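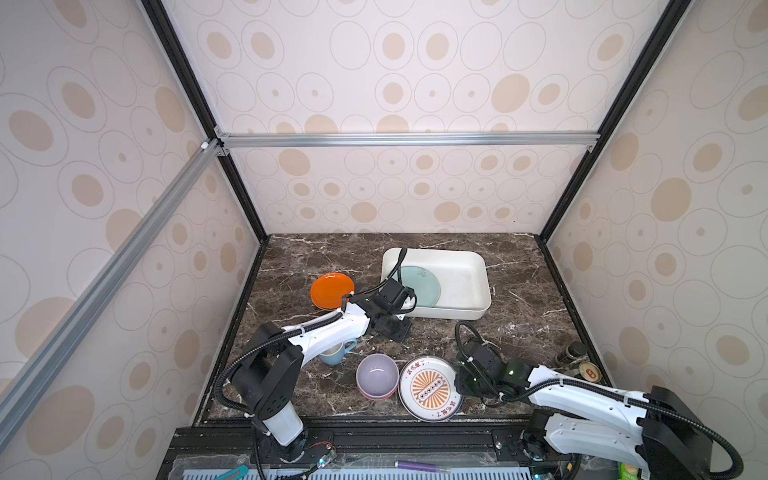
Bench 5 during a tableware session, both arms at work height.

Collecting Demonstrations at the Pavton Bench
09/09/2019

The Wekau project has been gathering tableware demonstrations since June, and this post records how the sessions are now organized. Earlier posts on this blog dealt with the learning side. The collection side has received less attention here, although it takes up most of my working week.

A session consists of 24 episodes. Each episode begins from a layout drawn from a printed list and ends when the operator signals completion or when 60 seconds have passed. Episodes that run out of time are kept and labeled as incomplete. They were discarded under the previous procedure, and I now consider that a mistake, as the Brastero model learned very little about recovering from a poor grasp.

The present task set concerns plates, bowls and a mug, with a white tray as the usual destination. Colors are mixed deliberately. An orange plate, a pale green one and a lavender bowl stacked on a pink one give the model a varied set of surfaces to learn from, and a plate with a printed sunburst and Chinese characters adds a strong pattern. The veined marble countertop and the oval-print wallpaper serve the same purpose – plain backgrounds produced a model that performed well only against plain backgrounds.

Stacked bowls remain the most difficult item. The upper rim and the lower rim lie close together, and operators differ in how they approach them. The Kjærgaard guidelines recommend one fixed approach for every operator. I have chosen to allow variation, provided that the operator does not change method within a single episode.

Review takes place on the same day. Every episode is replayed once at normal speed, and 20 percent are replayed a second time by a different reviewer. Disagreements are entered in the session log with both labels preserved.

The next layouts will place more objects near the side walls, where the current data is thin. Revised layout lists will be posted here before those sessions begin.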